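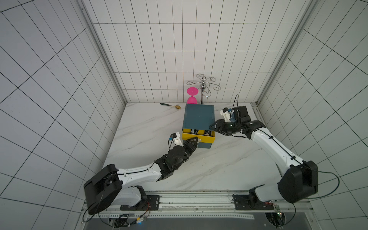 Both arms at the box, drawer partly out.

From: Ludmila Bednárik
To: bench-arms list
Subject: Re: [bench-arms] Triangular fingers or angular jaws for drawers?

Hello Percy, hello all,

Thank you for the long message. I answer only the parts where I have something to say, and I put the picture on top so that you can see the two wrists next to each other.

Percy Ñahui wrote:
> We have to choose one gripper type for both arms before August and I would
> prefer not to buy twice. The supplier (Niltside) says the angular jaws are
> good for everything. Lionel says the triangular ones are better for small
> handles. Has anyone tried them on the same furniture, with the same
> controller? I am also not sure about the wrist cameras. Ours is on the
> side of the wrist and the fingers hide the handle at the worst moment.
>
> We run everything from one Uzor board for the two arms. Is that a mistake?

First the grippers. In our cell at Borkdale we have the triangular one on the left arm and the angular jaws on the right, as you see. The task is always the same: one arm opens the yellow drawer of the teal box, the other keeps the box from sliding. Afterwards we exchange the roles and do it again. We made 987 attempts until now, all with the same speed limits.

The knob of this drawer is small and white, and it is the difficult part. The triangular gripper comes to it at a low angle and touches the front of the drawer less. The angular jaws are wider at the end, so when the approach is a little wrong they push the drawer closed again. For holding the box I would say the contrary. The angular jaws have more surface and they stay where you put them under the lid. With the triangular one the box turned slowly, and we noticed it only when the drawer began to jam.

So if you really must have only one type, I would take the triangular and add rubber to the inside. Ismael does not agree with me. He would keep the angular jaws and change the knob, but I think your customers will not let you change their knobs.

Now the cameras. We had the side position too, for the first month, and we had the same problem as you. Both cameras are now on top, on white printed brackets. The left one is a bare module with a blue connector, the right one is in a black housing. I prefer the bare module because it is lighter, but the connector becomes loose if the cable is too short. Please leave a generous loop. We lost 3 afternoons before Ismael found this, and in the log it looked like a driver fault.

White tiles on the walls are nice to clean but not so nice for the cameras. The grid of lines is very regular and our tracking sometimes jumped by one tile. We corrected it by using only the table region for the pose. If you build a new cell, I would choose a wall with no pattern. The marble pattern of the table has given us no trouble.

For the controller: one board for two arms worked for us, but only up to 10 minutes without a pause. After this the messages of the second arm came late. Now each arm has its own board, mounted low under the front rail, and the delay has gone. The wiring is not beautiful. I have promised Deisy Cáceres to make it tidy before the next visit from Vustalen, and this promise is already old.

One more thing which may help you. We leave other objects on the table on purpose, for example the pink cup, the spoon and the chrome mug rack. The rack is the worst, it shines and the depth values near it are not useful. The cup stands close behind the box, and the planner must learn to leave it alone when the box moves back. With an empty table both grippers looked much better than they are.

I can send the log files to anybody who asks. There are 3,799 lines in the summary table and the column names are partly in Slovak, so write to me before you lose patience with them.

Percy, one question back: do you measure the finger force at the motor or do you have a sensor in the finger? We take it from the motor current and I do not trust the small values.

With kind regards,
Ludmila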